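Chapter 14
Circles and the Things We Make from Them

Pick up the nearest cup and look straight down into it. You've just found the shape this whole chapter belongs to! Circles are so common in our homes that we stop noticing them, and yet they hide some of the loveliest mathematics you'll meet this year. By the end of the chapter you'll be able to measure one with a piece of string, find its area without covering it in tiny squares, and explain why a pizza twice as wide feeds far more than twice as many people.

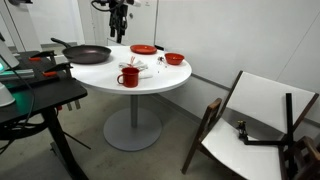

Ryota Kinoshita
Lead author, Geometry units

I first got hooked on circles in my aunt's kitchen, where I was given a ball of string and told to stay out of the way. I wrapped the string around every lid and plate I could reach, then laid each piece across the same lid to see how many times it would fit. Three times and a bit. I tried a bigger plate (surely that would change things!) and got three times and a bit again. I must have gone through half the cupboard before I believed it.

That "and a bit" has kept people busy for thousands of years. We call the full number pi, and its digits begin 3.14159 and keep going forever without settling into a repeating pattern. You'll use it in nearly every lesson from here on, so it's worth making friends with it now.

Words you'll need

The radius is the distance from the center of a circle to its edge. The diameter goes all the way across, passing through the center, so it is always 2 times the radius. The circumference is the distance around the outside. If you know any one of these you can work out the others, and that is a wonderful amount of information to get from a single measurement.

Try it with a round tabletop. Suppose the radius is 50 centimeters. The diameter is 100 centimeters, and the circumference is pi times 100, or a little over 314 centimeters. Now suppose you have a ribbon 200 centimeters long. Will it reach all the way around? Make your guess before you work it out, and write the guess down even if you change your mind later.

Plates, pans and bowls make good practice too. Measure across the rim at its widest, and turn the ruler slightly from side to side until you get the largest reading. If your ruler misses the center, your diameter will come out too small, and everything you calculate from it will be too small as well.
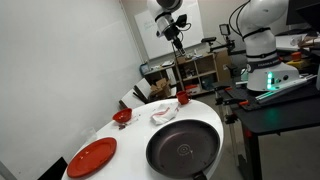
Before you begin Lesson 1

You'll want string, a ruler marked in millimeters, scissors, and at least four round objects of different sizes. Set up a page in your notebook with columns for the object, the diameter, the circumference, and the circumference divided by the diameter. Leave space for a second try at each one, as string loves to slip! Keep this page safe, because we come back to it in Lesson 3 when we start on area.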